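Questions about *Juneo* and the Tsao Weekly come up in the inbox often enough that we've put the answers on one page. It gets updated in September and whenever something changes.

## What is the Tsao Weekly?

An email newsletter about celebrity news, mostly film and television, with some music. It goes out once a week at 11 am. There is one edition for all readers. We don't do regional versions.

## Who writes it?

Zlata Chornovol writes the main items and the casting column. Ching-wen Kwan edits, handles corrections and writes the court and contracts section. Everything else is unsigned and was written by one of the two.

## Do you pay for stories?

No. We don't pay for tips, photos or interviews, and we don't accept gifts from publicists. If a publicist has supplied a quote, the item says so.

## Why did you wait so long on the Juneo split?

*Juneo* is the series we get the most mail about, and when its two leads were said to have separated we had the rumour early. It came from one person who wasn't close to either of them. We ran it after a representative confirmed it, and by then other sites had carried it for days. We'd do the same again.

## What counts as confirmed?

One of the following:

- a statement from the person, on the record or on an account we know is theirs
- a statement from their agent, lawyer or publicist
- a court filing or other public document
- two people with direct knowledge who don't rely on each other

If none of those applies, we use "reported" and name the outlet that reported it. We try not to use "sources say" on its own. Readers have caught us at it, and they were right to.

## Do you cover children of celebrities?

Births and names, if the parents have announced them. We don't print photos of anyone under 18, and we don't cover schools, health or custody arrangements. Adult children who work in the industry are covered the same way as anyone else.

## Will you name the actor in the blind item?

We don't run blind items. The one people ask about was on the Ivitz forum, and it gets forwarded with our name on it. We have asked for that to be corrected.

## How do I send a tip?

Reply to any newsletter. Tell us how you know what you know, and whether we can contact you again. Keep it under 1000 words. Please don't send private messages or medical records belonging to somebody else, as we'll delete them.

We read everything but can't answer everything. If you haven't heard back in 30 days, we're not using it.

## Will you keep my name out of it?

Yes, if you ask before you tell us the story. Zlata and Ching-wen will both know who you are. It doesn't go any further than that.
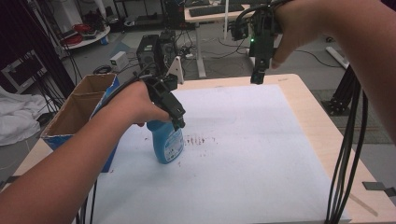
## I'm mentioned in an item and it's wrong. What do I do?

Write to Ching-wen with the word "correction" in the subject line. Say which item and what the error is. If we agree, the web copy is fixed the same day and a note is added at the bottom, with the original wording. The next email carries the correction near the top.

We don't remove items that are accurate but embarrassing. We will look at older stories about people who have left public life, case by case.

## What happened to the Rikska column?

It was a recap of *Rikska*, the dating show, and it ended when the show did. All 40 instalments are still in the archive. If the reunion special goes ahead, Zlata will recap it as a one-off.

## How do I cancel?

Use the link at the bottom of any issue. If you paid for the year, you'll keep getting the newsletter until the year is up. Refunds are available in the first 30 days. You don't need to give a reason.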